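Mutton: Planning a Six-Part Series on Paper
Student project report, Television Production and Development
Loukia Vlachopoulos
2024-07-17

Where the idea came from

My project was to develop a drama series from the first idea to a pitch document that a real commissioner could sit down and read. The series is called Mutton (working title, though I have grown very fond of it), and it follows a widow who takes over a failing butcher's shop in a harbor town and slowly finds out that her late husband was moving money for half the street. I began in September with two pages of notes and a family tree that kept growing, and for a good while I honestly thought the tree was the show!

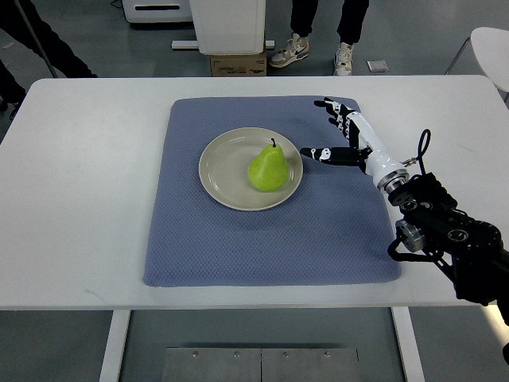
Writing the bible

The series bible took up most of the fall and came out at 31 pages. It has the character histories, the outlines for all six episodes and a short section on tone, which I rewrote more often than anything else. My first outline gave away the husband's secret at the end of episode one. My tutor group felt that was too soon, and after sulking a little I moved it to episode three, where the daughter finds the second ledger. That left episode two rather thin, so I built it up around the annual church supper, and it is now my favorite of the six.

I also wrote the pilot in full. The first draft had 136 scenes, far too many for an hour, and a lot of them were people arriving at places. I took out most of the arrivals and joined the two police interviews together.
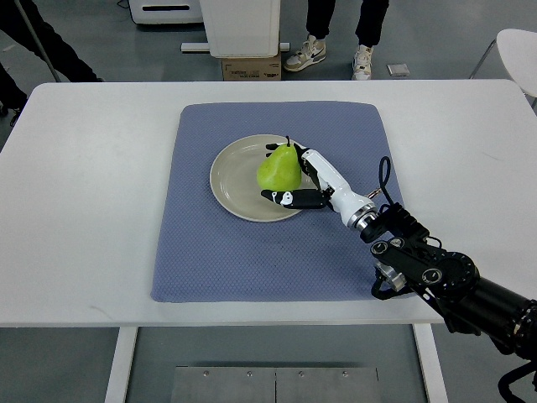

The pear held in the hand, on the plate.

Finding out what viewers might want

I put a one-page summary online with a short survey and was delighted to get 187 replies. People liked the widow and the town, and they were much less sure about the brother-in-law, who reminded several of them of other brothers-in-law in other crime shows (fair enough). I have given him a job on the ferry and a better reason for coming home.

Pitching

For the final stage we pitched to two small companies that kindly take part in the course, Trulent and Kyriakidis. Trulent asked mostly about money, and I was glad I had worked out which locations could be shared between episodes. Kyriakidis wanted to know what a second season would be, and I had only a paragraph on that, so I talked for too long about the ferry.
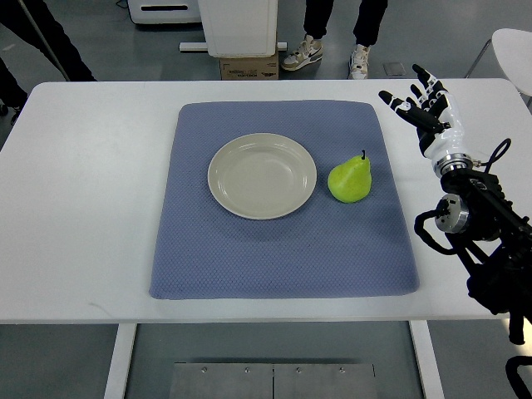 Green pear beside the empty plate.

What I would do next

I would like to write episode two as a full script over the summer and see whether the supper can carry as much as I am asking of it. The second season needs a proper page of its own, and the budget notes should be checked by somebody who has run a shoot by the sea. The bible and the pilot are both in the department library for anyone who would like to borrow them.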